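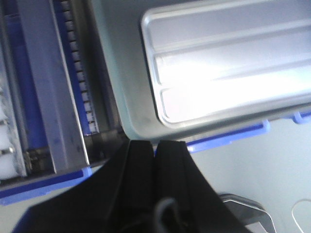

Ayala Brevari
@ayalabrevari · Thu 3 January

OK, new year, new thread! I've been spending my days teaching a robot arm to do small fiddly things by driving it from across the bench, and I have to talk about it somewhere.

1/ The job this week is the grey container with the blue latches. Two black fingers, one lid, tabs that hook at the end. A kid could open it in a second. I needed most of a morning before I could do it through the arm without swearing.

2/ How it works on our setup: I hold a leader arm, the real one copies me, and everything gets recorded (joint positions, gripper opening, wrist camera). One run from start to stop is one episode. Do a lot of episodes, train on them, then let go of the controls and see what it learned from you.

3/ And wow, does it learn from you. In November I had a habit of pausing before every grasp to think. The trained policy paused too! It hovered over the part like it was thinking about lunch. I had to re-record the whole set with cleaner approaches.

4/ The wrist view is my favorite. You get both fingertips, side by side and nearly level, with just a narrow gap between them, and past them whatever you're about to touch. After an hour of driving from that view I reach for my coffee mug with two stiff fingers.

5/ Glare is a pain, though. Look at the lowest channel on that ribbed lid, it goes nearly white. I've started moving the lamp between batches so the policy can't get too attached to one bright stripe.

6/ Numbers, for people who like numbers: 3,502 episodes in the Dindlow set so far, all tasks together. 523 of those are latches. I did more than 100 of the latch ones in a single day and my shoulder has opinions.

7/ Somebody asked why not just script it. We tried! Scripts are great when the part sits in the same spot every time. Our parts get set down by tired people, a little crooked, and I can correct for crooked with my hands way faster than I can write it down.

8/ Things I'd tell anyone starting out: keep your episodes short. Throw out the ones where you got lost. Record some where you miss and then recover on purpose – those helped us more than another pile of perfect ones.

9/ Also, go slower than you want to on the last half inch. I have no force feedback on this rig, so I'm judging contact by eye.

10/ Over at Nemivholm they do kinesthetic teaching, where you grab the arm itself and walk it through the motion. I got to try it for an afternoon and loved it. You feel everything! But my own hands kept ending up in the camera view, so for this project I'm sticking with the leader arm.

11/ Next up is the same latch task with the container turned by hand to a new angle before every episode. I'll post how the policy does, including the bad runs. The bad runs are the fun ones to watch.

12/ If you teach robots by hand too, tell me what you use for a start pose. I'm on my third one and still not happy with it.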